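Chapter 4
Furnishing Small Rooms

After reading this chapter you should be able to:
measure a room and draw it to scale
work out how much clear floor a piece of furniture needs
explain the terms clearance, footprint and reach

4.1 Why floor area is a poor guide

People often describe a room by its floor area. A rental listing in Gistthorpe might offer a studio of a certain size, and a buyer of furniture might add up the sizes of the bed, the desk and the wardrobe to see whether they fit. The sum can come out well below the floor area and the room can still be hard to live in. Doors need to swing, drawers need to open and a person needs to get past.

The area of floor that an item covers is called its footprint. The extra floor that must be left free so the item can be used is called its clearance. A chest of drawers with a footprint 500 mm deep needs at least that much again in front of it before anyone can kneel and pull out the bottom drawer.

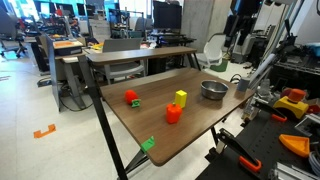
Tables are harder to plan for than storage. A wardrobe is used from one side only, but a table may be used from two or more, and its legs limit where a chair can go. A raised shelf along the back edge gives storage without adding to the footprint, though it closes off that side for seating. Shelves 300 mm deep or less are usually within reach of a seated adult. Anything deeper tends to collect items that are seldom used.

4.2 Drawing the room

Begin with a sketch that shows the walls, windows, doors and power points. Measure each wall at floor level and again at waist height – older houses are rarely square, and the smaller figure is the one to use. Mark the centre of each window and the direction in which each door opens.

The Giremora flat, used in the exercises on page 119, has 2 rooms and a narrow hall. Copy its plan onto grid paper before you go on to section 4.3.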